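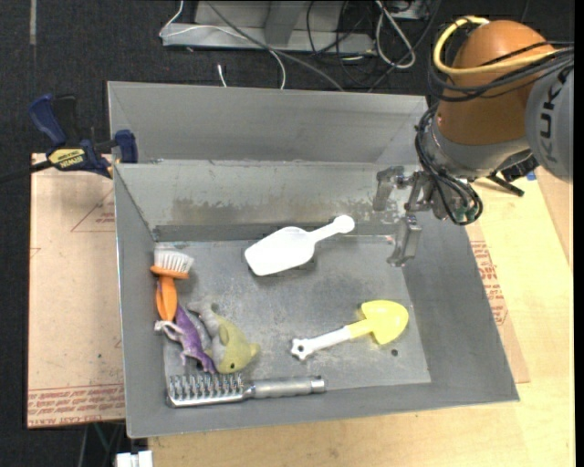 The odds-and-ends bin, as of this morning. Scoop at the back, yellow shovel at the front, the sea creature and the dinosaur keeping to the left with the scrub brush.

Right, I promised a few of you I'd write up how we sort the donated toys and household bits at the Brandgate swap shop, and I've put it off for long enough. Kettle's on, this will be a long one, mute me if you need to.

For anyone new, we're a small swap shop in the old Sestero shoe warehouse, the one with the green doors just past the bus turnaround. You bring things you've finished with, you take things you need, and any money goes in the tin by the till for the heating.

Clothes and books more or less look after themselves by now. We have rails, we have shelves, people know where things live. What takes up my mornings is everything small and plastic that arrives at the bottom of a carrier bag, under the jumpers.

All of that goes into the big grey metal bin first. It came with the building and I love it dearly. It has sloping sides, so things slide down to where you can reach them, and the floor of it is so scratched already that I never have to worry about a toy truck being dropped in from a height.

There's a stain along the bottom of the back wall which I have been at with bicarb, with vinegar, with cream cleaner and with a good deal of bad language. It's still there. I've decided we're friends.

So, the sorting. I take a few things out at a time, never the whole lot, and I put them on an old bath towel on the table. If you tip everything out in one go you'll be there till teatime and you'll have lost the small bits under the radiator.

First question I ask of anything is whether it's for the house, the garden, the bath or the beach. You'd think that would be easy! Take the white scoop. It has a broad bowl with a flat end and a nice slim handle with a knob on it, and I could make a case for flour, birdseed, washing powder or compost.

My rule with scoops is that if I don't know where it's been, it doesn't go on the kitchen shelf. It gets a good wash and goes in the garden and pets section, and if someone wants to use it for their porridge oats after that, well, they're a grown-up.

The shovel is much simpler. Yellow blade, white handle, and the end of the handle is shaped like a little star (or a flower, I've gone back and forth) with a hole in the middle. I do like a hole in a handle. It means I can thread it on a string with the other seaside things and hang the whole lot from a hook by the window.

Beach toys in November don't exactly fly out of the door, I'll grant you. I used to box them up until spring, and then a mum told me her little boy digs in the flower bed all year round and she'd been hunting for a spade for weeks. So now they stay out, whatever the weather.

Brushes. I get asked about brushes a lot. The orange-handled one has its bristles splaying out a fair way, and people do tend to assume a brush like that is finished. Depends what you want it for, I'd say. For a sink, I'd want them tidy. For wellies and plant pots, it really doesn't matter.

If you'd like to try bringing bristles back at home, stand the brush head in a jug of hot water from the tap for a few minutes, shake it out, comb the bristles straight with an old fork and wrap an elastic band round them overnight. It works on some and does nothing whatsoever on others, and I've never found out how to tell which beforehand.

And then the animals, which are my favourite part of the job and also the reason I'm always behind. We've got a purple dinosaur in there with pale limbs, and a yellowy-green and grey chap who is either a dolphin or a shark. I've looked at him for a long time. He has a small dark eye and he is giving nothing away.

I asked on the neighbourhood page last night and had 11 replies before bed. Most of them said shark. One said dolphin in capital letters. One person asked whether we take mattresses (we don't, sorry, we haven't the space).

There's something smooth and grey and curved tucked in by the dinosaur too, and no, I haven't pulled it out yet. I like having something to look forward to with my second cup of tea.

Cleaning the animals, for those who asked. Warm water, a squirt of washing-up liquid, a soft toothbrush for the creases round the legs and fins. Rinse, then leave them on a rack somewhere airy. If a toy has any sort of hole in it, squeeze it over the sink first and have a look at what comes out. If it's black, it goes in the rubbish, however sweet its face is.

Anything with a battery gets opened up, even if it seems to be working perfectly well. I've found some real horrors in there. If the contacts are green and crusty I don't put it out.

Once they're dry the animals go in the Prulura tubs on the low shelf. They're the clear stackable ones with the clip lids, and I bought 5 of them in a sale and have wished ever since that I'd bought more. Farm and zoo in one, dinosaurs in another, sea in the third. The last two are called Miscellaneous and Also Miscellaneous.

The low shelf matters, by the way. We used to have the toys at adult height and the children just stood there looking at the underside of a shelf. We moved it all down in the summer and now they sit on the rug and get on with it while their grown-ups have a proper look at the coats.

I do keep a tally in the back of the diary, and since we opened we've rehomed 391 toys. That doesn't include the marbles, which I refuse to count. It started as a way of showing the landlord we were being useful, and now I just like writing the number down.

Big thank you to the Değirmenci bakery across the road, who let us have their empty flour tubs with the lids on. They're perfect for building bricks. They also send over the ends of the sesame loaf if it's been quiet, and I'd be lying if I said that hadn't influenced my opening hours.

What we could really do with at the moment: jigsaws that you've checked are complete, wooden train track of any make, skipping ropes, and washing-up bowls. What we've got plenty of: soft toys. We've run right out of room for soft toys. Please hang on to them until after Christmas if you possibly can.

If you're dropping off, a carrier bag of small things is lovely, but do pop the tiny pieces in an old envelope or a sandwich bag. I spent 40 minutes last week matching dolls' shoes and I still have three left feet.

Doors open at ten and I'm usually there a good bit earlier if you see the light on. Knock loudly, I'll have the radio going.

Someone's just asked if they can reserve the yellow shovel. Yes! Message me your name and I'll put it behind the till for you.

And another vote for shark.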